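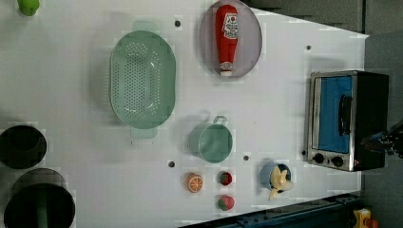
# Surkier Tabletop: Kitchen Split

Data card and README, release notes included
Murali Rao and Cecilia Amegashie, 27/06/2020

Print this page | E-mail this page

## Summary

The kitchen split contains 3536 teleoperated episodes recorded with a single robot arm at a fixed workstation. Each episode pairs a short written instruction with synchronized camera streams, joint states, gripper state and operator commands. The split was collected to study one narrow question: how much an imitation policy loses when the objects that have nothing to do with the instruction are changed.

Most published tabletop results are reported with two or three objects on the surface. Our early policies did well under those conditions and poorly once the table was crowded. The kitchen split therefore keeps the table crowded at all times. The target of an instruction is usually a small fraction of what the cameras see.

## Setup

The workstation is a white table with dark floor visible beyond some of its edges. Object sets are drawn from a shared pool of play food, cups, plates, cookware and one toaster oven. The oven is the only articulated object in this split. It is placed by hand at the start of a session and its pose is not measured.

Two external views are recorded. The cameras were calibrated once at the start of collection in March and checked weekly. Drift was small but not zero — users who need metric accuracy should run the calibration script in `tools/recal` against the tabletop markers and not rely on the stored extrinsics.

Operators drive the arm with a handheld controller. Commands are logged as end-effector velocity targets plus a scalar for the gripper. We store both the commanded and the measured values. They differ most during contact, and training on the wrong one is the most common mistake we have seen from outside users.

## Tasks

There are 16 task templates. They fall into four groups:

- pick and place between containers
- placing an item on or off a plate
- moving cookware that blocks a target
- opening or closing the oven door

The oven group is the smallest and the hardest. The handle requires an approach from the side, and a straight-line path from the rest pose usually meets the door before it meets the handle. Operators learned to swing wide. The resulting trajectories are longer and more varied than those in the other groups, and per-step variance in the wrist joints is high.

Instructions were written by Dela Sarpong and Renato Daza after collection, from video, without access to the operator's notes. Each episode has one instruction. Spelling was normalized. Wording was not, so "mug" and "cup" both occur, sometimes for the same object. 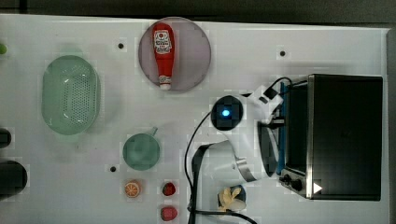

Can the oven episodes be used to train a door policy without the rest of the split?

They can, but the results are weak. There are 700 oven episodes, and a policy trained on those alone reached the handle often and completed the motion much less often. Co-training with the pick-and-place groups helped, even though no door appears in those instructions.

## Method

The reference policy, Bastisby, is a convolutional encoder followed by a small transformer that predicts short action chunks. It takes the two external views, the proprioceptive state and a sentence embedding. No depth is used.

The change we tested is a masking step applied during training. For each episode, an annotator marks the objects named or implied by the instruction. Patches that overlap none of these objects are replaced, with a fixed probability, by patches from the same location in another episode. The robot itself is never masked. At test time the images are passed through unmodified.

The reasoning is simple. If distractors vary independently of the action, the policy should stop using them. Collecting that variety by hand is slow. Swapping patches gives a rough version of it at almost no cost, with visible seams that do not appear to matter.

Two details affect the outcome:

1. Swapped patches must come from the same camera. Mixing views hurt every group.
2. Masking should start after the encoder has warmed up. Starting at step zero made the oven group unstable, and two of the runs diverged.

## Evaluation

Each policy was run for 50 trials per group on the physical robot. A trial was scored as a success only if the final state matched the instruction and no other object had been pushed off the table. Selorm Amegashie scored all trials from recordings with the policy name hidden.

With the original distractors, masked and unmasked training performed alike in all four groups. With distractors rearranged, the unmasked policy dropped sharply in the two placement groups, while the masked policy held close to its original level. With distractors replaced by unseen items, both dropped, the masked policy by less.
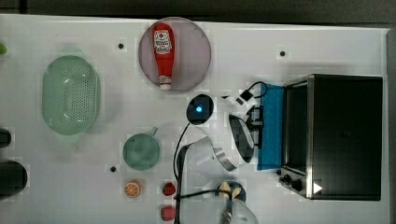

The oven group followed a different pattern. Masking gave no clear benefit there under any condition. Failures were dominated by the final few centimeters of the approach, where the gripper closed early or slid along the handle. We read this as a control problem, and more visual variety is unlikely to fix it. A higher control rate or a force signal might. Neither was tested.

We also compared against color jitter and random crops, with the same training budget. Both helped slightly when distractors were rearranged. Neither matched patch swapping. Combining jitter with swapping was no better than swapping alone.

## Known issues

- Gripper width saturates at the closed end. Small objects and an empty grasp can give the same reading.
- A few episodes end before the arm has returned to rest. They are tagged `short_tail` and are valid for training.
- Reflections on the oven door change with room lighting. Session IDs can be used to group by lighting condition.
- Object masks are loose at the edges, especially on handles and perforated items. They are good enough for patch selection and should not be used as segmentation ground truth.
- Timestamps in the first two sessions were written by the host machine. Alignment error in those sessions is larger than in later ones.

## Splits and format

Train and validation are divided by session, never by episode. Neighboring episodes share an object layout, and an episode-level division inflates validation scores. Test layouts are held on the Kinoshita server and are not distributed.

Files are stored one episode per archive. Each archive holds the video streams, a table of numeric signals, the instruction as plain text and a small metadata file. The loader in `io/` reads all of these and resamples the signals to the video rate. Pass `--raw` to skip resampling.

## Intended use

The data is meant for research on imitation learning and visual robustness at a fixed workstation. It covers one arm, one table and one room. Transfer to a different gripper has not been measured, and we would not expect it to work without new demonstrations.

## Changes in this release

Instruction text was corrected in the cookware group. Commanded and measured gripper values were swapped in the previous loader and are now in the right columns. Models trained with the old loader should be retrained. The checkpoint for the unmasked baseline has been replaced for the same reason.

Contact: Surkier data desk, Willimdale Robotics Laboratory | Copyright 2020 Willimdale Robotics Laboratory | Back to top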